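Unit 4: Grasp Planning and Arm Scheduling
Course handout, Lidholm Institute, Robot Software Sequence

Reading before lab: chapter 2 of the Ultum planner manual, through the section on contact constraints. Students who have not completed the Unit 3 calibration exercise should do so first.

4.1 The bottle task

The planner receives a list of object poses from the perception node and returns an ordered set of grasps. For a bottle, a grasp is a point on the neck, an approach direction and a finger width. Neck grasps are preferred in this unit — the glass narrows below the cap, and the label is left clear for the tracker.
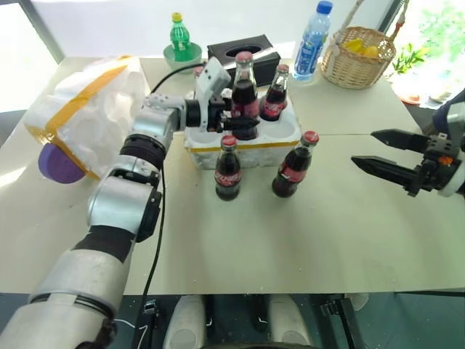
Prepared by the Azar Laboratory teaching staff
Revised October

One gripper is closed around the neck of a bottle standing in the foam holder while the other is held open near the bottles on the table. In Rustus, each arm has its own queue, and a shared lock covers the space above the holder. An arm must obtain the lock before its wrist enters that space and must release it on the way out.

4.2 Sampling

The default sampler draws 2,000 candidate grasps per object. Collision checking against the holder and the neighboring bottles removes almost all of them. If fewer than 14 remain, the planner widens the approach cone by 20 degrees and samples again. Candidates are scored on clearance first and joint travel second.

4.3 Lab work

Run the bottle scenario with the lock enabled and save the queue log. Then set the clearance weight to zero, repeat the run in simulation only, and compare the two grasp orders. Random seed 41 is to be used for both runs. Submit both logs with one page of comments.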